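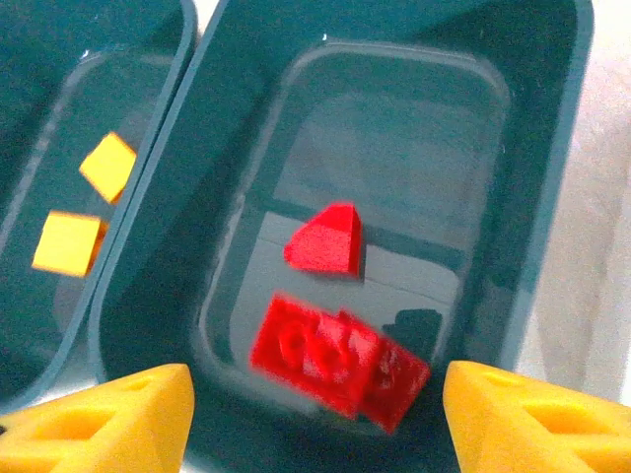 Mieke Martens trouve que neuf minutes par communication, c'est trop court pour présenter des données de terrain, et elle l'a écrit dans le questionnaire de l'an dernier. Je commence par là, parce que dix autres réponses au moins vont dans le même sens.

## Notes pour la séance d'ouverture, colloque de sédimentologie de Madholm

**Accueil (2 min)**

- Saluer la salle, remercier l'équipe de Tredgate pour les locaux.
- Rappeler que les badges se retirent au rez-de-chaussée, pas à l'étage.
- Annoncer le changement de salle de jeudi : la session « Carbonates » passe dans l'amphithéâtre Yusuf.

**Format des communications**

On garde les créneaux de l'an dernier le matin. L'après-midi, on passe à quinze minutes, questions comprises. Les présidents de session coupent à l'heure. Kayode Ojo préside la première et il a demandé que les fichiers soient déposés la veille avant 18 h. Le répéter deux fois, lentement.

Pour les affiches : format A0 vertical, accrochage possible dès 8 h. Elles restent en place jusqu'à la fin du colloque. Les auteurs sont devant leur panneau pendant la pause de l'après-midi.
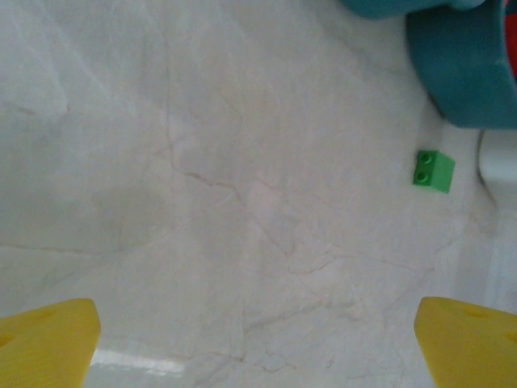
Les affiches en format horizontal seront acceptées si elles sont déjà imprimées, mais elles iront dans le couloir du fond, où les panneaux sont plus larges. Voir avec Efe Adeyemi pour l'emplacement.

**Résumés et actes**

- 1198 résumés dans l'archive depuis la première édition. Tous sont désormais consultables en ligne, y compris ceux qui n'existaient que sur papier.
- La numérisation a été faite avec Trirow. Il reste des fautes dans les noms de taxons, surtout les ostracodes. Signaler les erreurs par courriel, avec le numéro du résumé.
- Les actes paraîtront en décembre. Textes de 200 lignes maximum, figures à part.

(Si le temps manque, sauter le point sur les taxons.)

**Excursion**

Départ à 7 h 30 devant l'entrée principale. Chaussures de marche obligatoires, casque fourni pour la carrière. Obinna Olaniyan guide le premier groupe, Yakubu Oyelaran le second. Le prélèvement d'échantillons est autorisé dans les éboulis, interdit sur la coupe elle-même.

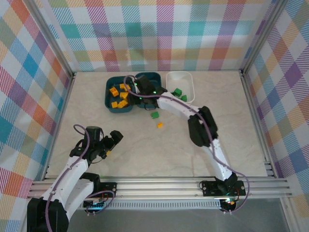
Peut-on changer de groupe une fois inscrit ? Jusqu'à la veille à midi, au bureau d'accueil, à condition de trouver quelqu'un pour échanger sa place.

Le repas est compris dans l'inscription. Les régimes particuliers ont été notés d'après le formulaire ; ceux qui ont oublié de le remplir passent au bureau pendant la pause.

**Enchaînement**

Présenter la conférence plénière : titre, nom de l'orateur, pas de biographie longue. Vérifier le micro-cravate avant de lui céder la place. Laisser la diapositive du plan d'accès affichée pendant l'installation.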